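Wutisau House, shared kitchen
Minutes of the residents' meeting, June 2026

The meeting was opened at 1830 in the dining room. The minutes of the last meeting were accepted without changes.

1. Repairs

The face frame of the sink cabinet is damaged at one corner, just under the edge of the counter, and the paint is peeling there. It was agreed to ask Condex for a price, and to ask also if they can repaint the doors in the same visit. The offer from Druritz for a complete new front was 1067 euros. The meeting found this too much for one bad corner. The handles and knobs will stay as they are.
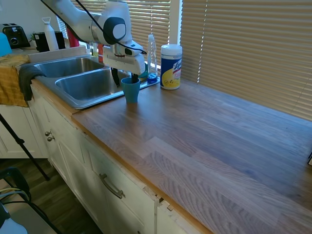 2. Things on the counter

The question was again what may stay out overnight. The residents of the upper floor would like a fully clear counter, the others want the daily things near to the hand. After some discussion it was decided that dish soap and wiping things may stay at the back, and all food goes into the cupboards. Cups should be dried and put away by the person who used them.

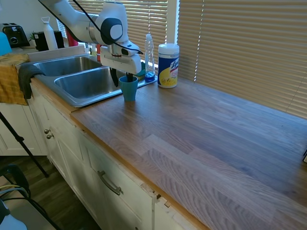 Oiling of the wood was moved from spring and is now planned for September. We will use the Mak oil that is already in the cellar. Two thin coats are enough, with one night between them. The soap bottle and the Lysol canister by the window must be taken away before the work, and the strip behind them should be oiled too - last time it was forgotten. The toaster and the coffee maker go to the dining room for these days.

3. Sink

The strainer must be lifted out and emptied every evening. Coffee grounds go in the compost and not in the drain. One resident asked for a new sealing between the sink and the wood. It was agreed to look at the old one first, when the oiling is done.

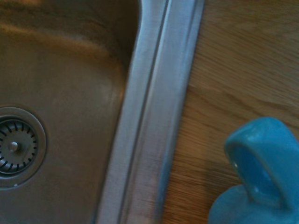 Sink with strainer, and the rim where it meets the wood.

The washing-up rota stays the same until September. Single pieces of cutlery are also washing-up and should not wait for the next person.
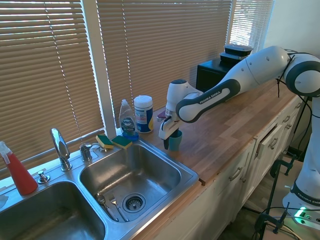

Those who cannot do their evening should change with somebody and write it on the list by the door. Sponges are replaced on the first day of the month, paid from the kitchen money.

4. Other matters

The request for a second compost bin was put off to the next meeting. The meeting was closed at 1915.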